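The floor, week three

Regular readers (hello, Wissam) will remember that in April I promised to stop writing about storage. I have kept the promise for most of a month. Then Yolanda Yazzie emailed to say the back room was mine to sort out, and would I mind starting with the floor.

I like a floor. It is the only flat surface in any room that people feel slightly guilty about piling things on, and even so I spent two evenings moving boxes from one side to the other and calling it progress. The new Fastby shelving cost $400, arrived without instructions and leans a little to the left, as do I by now.

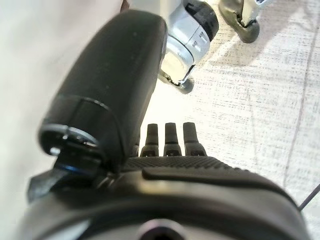

Potum Workshop Club — Back Room Group

What I wanted was a stretch of open floor with some light on it, and I'm stubborn about keeping it. My rule is that anything put down gets picked up by the same person before they go home. Panagiotis Tsoukalas calls this tyranny. He also owns 50 jars of screws, so I take his views on clutter with some caution.

Next up is the cable drawer. I opened it on Tuesday, looked in, and closed it again.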